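Home | Syllabus | Handouts | Reading | Contact

Sports Reporting, Handout 8: Writing Up a Transfer Rumor

Okay, so last week we did match reports, where at least you know the score before you start typing. Rumors are harder, and I love them, and I think they're the best training a young reporter can get. I wrote them up for years and I still wince at a few (more on that in a minute).

Start with the chain. Nearly every rumor you read has passed through two or three hands before it gets to you. Somebody tells a paper, the paper runs it, a fan site rewrites the paper, and then an account with a cartoon badge posts the fan site's headline and leaves out the word "could." Your first job is to walk back up that chain as far as you can. Write down each step with a link and a time. If you can't get past the fan site, your story is that a fan site said something, and you should ask yourself if you want to publish that at all!

Now the verbs. These get used as if they all mean the same thing, and they don't:

Monitoring -- a scout went to a game. Maybe.
Interested in -- his name has come up in a meeting.
In talks -- two sides are speaking to each other. Ask which two, because club to agent is very different from club to club.
Agreed terms -- usually personal terms, meaning the player has said yes to the wages. The clubs may be miles apart.
Set to sign -- you'd better have this from more than one person.

Pick the weakest verb your notes will support. I mean it. I mark these drafts with a green pen, and most of the green is on verbs.

Let's work through our running case, the one on the class sheet. Lemcombe have a young left back with one season left on his contract. Brutomthorpe are said to like him. The original report says Brutomthorpe "have watched him on several occasions" and that Lemcombe "remain hopeful" of a new deal. Plenty of you wrote that Brutomthorpe were "leading the race." What race? There's one club in it! And a lot of you skipped the contract completely, when the contract is the whole reason anyone is talking about him. A player with a year left is a player who can leave for nothing next summer, so the selling club either renews or starts listening to offers. Put that in your second paragraph, every time.
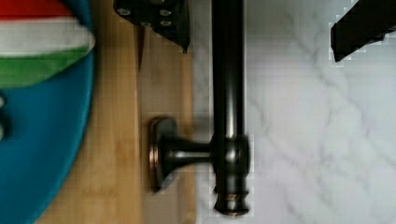
One reply on the class board took issue with this, saying that if Lemcombe really wanted to keep him they would have offered the deal back in September, so the "hopeful" line was just the club covering itself and a reporter ought to say so.

I like the instinct, and I'd let you write it in a column. In a news story you need somebody to say it, or you need to lay the dates side by side and let the reader get there. "Talks opened in September and no deal has been announced" does the job nicely, as long as you've checked both halves of it.

A word on agents. When a line says "sources close to the player," it's very often the agent, and the agent very often wants a better offer from the club the player is already at. That doesn't make it false. It does mean you call the other side before you publish, and you give them a fair amount of time to call back (ten seconds before you hit the button doesn't count, and yes, I've done it).

My own worst one, since I promised: I had a midfielder "on the brink" of a move for 25 days. He never went anywhere. I'd taken one good call from one person and kept reheating it, and each version sounded a bit more certain than the last -- with nothing new in it at all.

For next time:

Read the two Dudek pieces in the packet and underline every claim that has no source attached.
Rewrite the Lemcombe story in 3 short paragraphs. Rumor, contract situation, what each club has said.
Bring your chain of links, on paper please.
If you're using the Plindum archive, log in from campus, as it kicks you out at home.

Loan deals and buy options after that, which is where the math comes in.

Last updated: April 1, 2023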